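1/ Some notes on heat pump dryers and why the cycle time on the label is rarely the cycle time you get. I logged 40 loads on a Trutport unit between December and spring. Same outlet, same room, door to the hall open.

2/ Background: a vented dryer heats room air, pushes it through the drum and dumps it outside. A heat pump dryer keeps the air in a loop. The evaporator pulls the water out, the condenser reheats the air, repeat. Peak drum temperature is much lower, so everything takes longer.

3/ Energy first. Average per load was 968 Wh at the plug, measured with a Cadley meter. The old vented machine averaged 1,865 Wh on the same mix of cottons and bedding. I did not correct for what the vented unit cost in heated indoor air.

4/ Time is where it gets messy. The estimate on the display is recalculated from drum moisture, and moisture is read by two metal strips that only see what touches them. Big flat items roll into a ball, the outside dries, the strips read dry, and the cycle ends with a damp core.

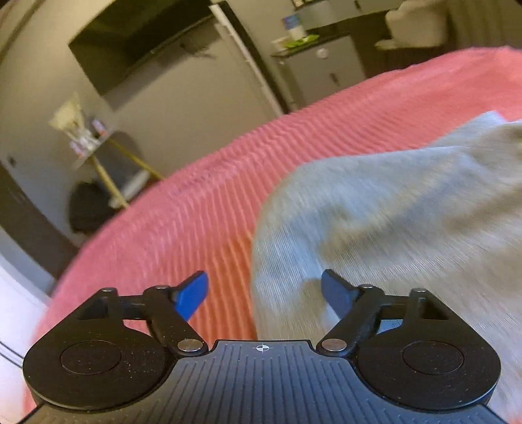
5/ Does a higher spin speed in the washer shorten the dryer cycle?

It does, and by more than any dryer setting I tried. Going up one spin step cut more time than switching from Eco to Standard. Water removed by spinning costs very little compared with water removed by evaporation.

6/ Ribbed and waffle weaves hold more water than plain weave at the same weight. For those I pause the cycle at the halfway mark, shake the item out, and restart. Tedious — but it fixed the damp core on every blanket load.

7/ Lint. The door filter gets cleaned every load. The second filter, in front of the evaporator, is the one people skip. Mine was partly matted after a few weeks and cycles had crept up. Rinse it, let it dry fully, put it back. Do not run without it.

8/ Room temperature matters too. The Todar manual gives a minimum for their units and the Trutport one does not, but my coldest-room loads were also the slowest.

9/ Someone asked about the Delić add-on drain hose. Worth fitting if you have a standpipe nearby. With the tank, a full load of towels can stop the machine before the end — check the level before you start one.

10/ Next batch is 100 loads, with washer spin speed logged for each. Raw numbers go up when that is finished.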